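Flollus Grasp Planner
by Imora

Home / Software / Planning / Flollus

Flollus is our planning software for two-armed robots that have to deal with cloth, and if you've ever tried to get a robot to pick up a shirt you already know why we spent so long on it. Cloth never lies the same way twice, so Flollus doesn't ask you for a model of the garment. It looks at the heap, suggests up to 9 places to take hold, ranks them, and hands the best one to whichever arm can get there comfortably.

What you get
Grasp planner with arm selection
Replay viewer, so you can step back through any attempt and see what the planner was thinking
Stedstead connector for your existing arm controller
40 worked setups to borrow from (please do, that's what they're for!)

A new plan takes roughly 80 milliseconds on the computer we recommend, and you can ask for a fresh one as often as you like while the hand is on its way.

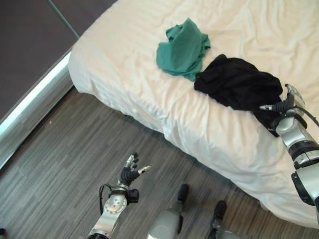
Dark fabrics used to give us a lot of grief, and Birsen Kozan rewrote that whole part of the perception code last February. If you're coming from Soylu, our older package, your saved hand settings will open as they are, though you'll want to run the camera calibration again before your first job.

Licenses are per robot, and both arms count as one. Write to us with your arm and hand models and we'll set up a trial.

Request a trial | Read the setup guide | Release notes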